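From: Beatrice Koech
Date: 13 Sep 2021
Subject: Re: Great-uncle's letters home and the missing spring

Hello again, everybody, and thank you for such a kind welcome after my long silence. I want to answer the message from the Naqvi family first, as it has been sitting in my mailbox making me feel guilty, and then I have a question of my own at the bottom for anyone who knows the hospital records better than I do (that will be most of you!).

> We have my grandfather's paybook and two postcards, both in pencil and
> both very faded. He enlisted with a friend from the same street in
> Fandley and they were in the same company until the friend was wounded.
> After that the trail goes cold. The paybook has a stamp we can't read
> and the number 1386 written inside the cover. Is that a service number?
> It doesn't match the one on his medal card. Also, did men really write
> home as little as this, or have we just lost the rest?
> – the Naqvi family

I wouldn't worry too much about the number not matching. A good many men were renumbered when they moved from one unit to another, and the old number often stayed put in whatever book they were carrying. My great-uncle has two, and for years my mother had us all convinced that they belonged to two different men. What I would do is look at the men numbered just before and just after 1386 in your local battalion and see when they joined. If they all signed up within a few days of each other, and your grandfather's friend is among them, then you very likely have his first number and a pretty good idea of the week he enlisted. 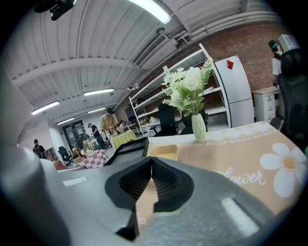 As for the letters, I think you have probably lost the rest, sorry to say. My great-uncle was no great writer and he still managed 192 letters and cards, counting the printed ones where he only crossed out the lines that didn't apply. My grandmother kept them in a biscuit tin, then in a hatbox, and then my aunt sorted them by which ones had made her cry, and that is how they came to me. It has taken me most of the last two winters to put them back in date order. Some have no date at all beyond "Sunday," and for those I have gone by the ink, the paper, and how badly he wanted socks.

He is very good on small things. He tells his sister what the bread was like, and what the mud smelled like after rain, and he goes on for a page and a half about a farm dog that followed the company up the road and slept on the officers' coats. On the large things he says next to nothing. There is one letter from the line that reads, all of it, "We are out again and I am well. Tell Father the watch stopped. Do not send the cake until I say." I read that one over and over before I set it beside the battalion diary and saw what the days before it had been. I had to go and walk around the yard for a bit.

If your postcards are very faded, please don't try to go over the pencil or brighten it with anything. Lay them by a window with the light coming in low from one side and tilt them slowly. The dents from the pencil will often show up when the gray of it is almost gone. I got four more lines out of one card that way, including the name of a village I had been spelling wrong since I was a girl.

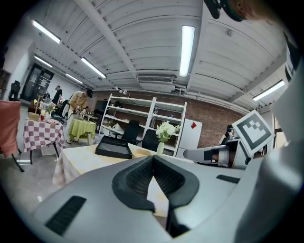
Several tablecloths out that day; two checkered ones and a lime-green one are shown.

Now for my own question. There is a gap of 13 weeks in the spring, ending in May, and then the letters pick up again with him in a convalescent home at Stilolholm, complaining of the soup. He never says how he was hurt. The family story was always gas, but he mentions "the leg" three times and his chest not once, so I have my doubts. Has anyone here seen an admission book for Stilolholm, or for the place at Zotton that fed into it? I was once told that the Zotton books held 3000 names and had gone for scrap paper between the wars, but the gentleman who told me had heard it from someone else, and I would love for him to be wrong.

I am also happy to look things up in my copy of the battalion diary for anyone whose family served alongside his. Just send me a surname and a month if you have one, and be patient with me, as my typing is slow and the index is one I made myself on cards.

To the Naqvi family – do write back and tell me what the stamp looks like, even just the shape of it. Round ones and oval ones were used by different offices, and I may have a match among my own papers.

With warm wishes to all,
Beatrice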